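The Frame on the Teal Table

Hello again from the back end of the house! It's February, it gets dark before I've properly started anything, and I've been spending my evenings with aluminum extrusion and a pile of white cable. I promised a few of you on the Vorarus board that I'd put up some pictures of the cable practice frame, so I've finally made a page for it. Only two pictures this time (I know, I know), but they're the two I keep going back to.

If you missed the earlier pages: the project is called Udau, and it's a rectangular frame made of slotted aluminum rail with pegs and clips on it, so that there's something to route a cable around. That's really all it is. I've always liked the part of a build where the wiring goes in, much more than the part where you cut things, and I wanted something on the table that was nothing but wiring. The drawing I started from came out of an old Heinonen workbook I picked up secondhand for 10 dollars, with pencil notes in the margins from whoever had it before me. Their notes are better than the book.

First up, the corner. I'm very fond of this corner. The rails get all the attention when people talk about extrusion, but a frame is only as square as its brackets, and I spent a silly amount of time loosening and tightening bolts with a try square held in my teeth.
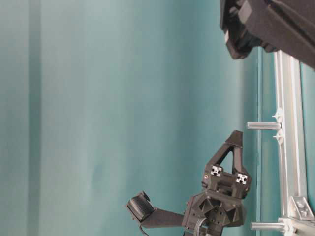 Upright rail, corner bracket and a pair of the short metal pegs. I love how the silver looks against the teal.

A few of you asked about the color. I tried white first and hated it, because white cable on a white background is no fun for anybody's eyes, and gray wasn't a lot better with all that metal. The teal makes everything jump out. It does show every bit of lint (I have a cat, so please picture the lint).

The pegs are plain round rods with the ends rounded off, and that rounding matters more than I expected. My first set had sharp edges and they'd catch on the cable jacket every single time. I ordered the replacements from Stukon, part 1136 in their little catalog, and then waited an age for them, but they're lovely to handle and I'd buy them again.

Then we get to the bit I enjoy, with the cables in. There's flat ribbon and there's a bundle, and they behave like two different animals! The ribbon wants to lie flat and sulks if you ask it to turn sideways, so it needs a nice lazy curve. The bundle will go wherever you like and then spring back out as soon as you reach for a clip.
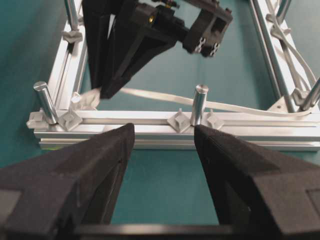
White ribbon curving across the inside, the bundle looped along the right side rail, and those pale gray clips I can't stop buying.

The clips are the diamond-shaped sort, and I've gone back and forth on where they should sit. Close to a peg they hold the line nicely, but you need small fingers to get in there. Farther out they're easy to reach and the cable wanders. I'm leaving them where they are for now, and if anybody has a cleverer layout, please send me a sketch.

The page counter on the last Udau gallery just went past 2820, which made my whole evening, so thank you for that. Next on my list is a longer side rail and some darker cable to see how it reads on the teal. I've got the cable already, it's in a bag on the stairs.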